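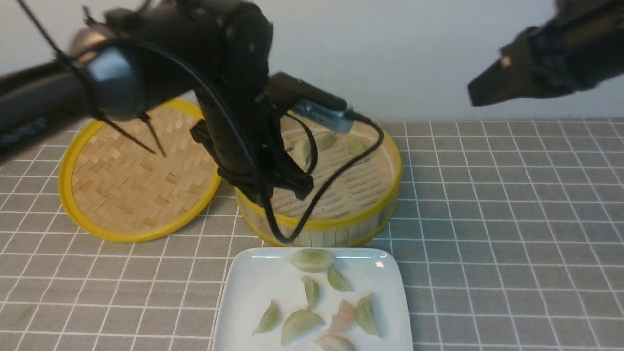 Dumplings, steamer, and the left arm with its gripper down in the basket.

I have been wanting to write about the Mostona for weeks, and now that it has had 14 evenings on my table I think I've earned an opinion. For anyone new: it's a two-arm kit from a small firm called Farside, it arrives in one very heavy box, and you teach it jobs by doing them yourself with a pair of matching handles. I paid for mine. No discount, no loan unit, and they don't know I write this.

First, the build. Farside says an afternoon. I took two, mostly my own fault for fitting a shoulder joint the wrong way round and then feeling very pleased with it. The printed guide is good up to the wiring page, where the drawings shrink to the size of a stamp, so download the bigger version before you start. The screws come in labelled bags (bless whoever decided that) and there were spares of everything small.

Then the handles, which are the best bit by a mile. You move, the arm moves, and there's so little lag that within ten minutes I'd stopped looking at my hands. I started with blocks, got bored, and went straight to food. Dumplings are a brilliant test! They're slippery, they're all slightly different shapes, and you know at once when you've squeezed too hard. I use a bamboo steamer and a white plate, and the job is simply to get dumplings from one to the other.

I recorded 233 goes at it. It sounds like a slog, but with the radio on it really wasn't, and I found I got neater as I went — the early ones are all dithering over the rim of the basket, the later ones just drop straight down. If I did it over I'd bin the first batch and begin again, as I'm fairly sure it learnt my dithering too.

How does it do on its own? Better than I had any right to expect. On a good run it clears the plate with one or two fumbles. On a bad run it picks a dumpling up by the very tip, has second thoughts halfway, and lets go over the cloth. Two dumplings touching will still confuse it. I spread them out, and I'd suggest you do the same until you've got plenty of practice runs saved.

The wrist camera deserves a cheer. It sits on the side of the gripper and gives the software a close view right down into the basket, and when I tried training without it the results were hopeless. My one grumble is the cable, a long thin thing that loops wherever it pleases. Farside's own clips are too stiff. I've gone over to cable ties and haven't trimmed all the ends yet, so the shoulder looks like it's growing whiskers.

Other grumbles, as I'm on a roll. The fans whine. The software updates itself at start-up without asking, and one of those updates lost my saved speed settings. The standard fingers are rather hard for soft food; Enriquez sell a padded set that fits, and I've ordered some, so I'll report back.

I also looked at the Grusent before buying. It's lighter and has a nicer app, but you get one arm for 385 more, and the waiting list was 6 months when I asked. For me that settled it.

Would I buy the Mostona again? Yes, tomorrow. It's fiddly and a bit noisy and I have eaten a frankly silly number of dumplings this October, but I've not enjoyed a gadget this much in years. Next up is folding napkins, which I expect to go terribly. If you've got one and have found a better way of taming that camera cable, please do leave a comment.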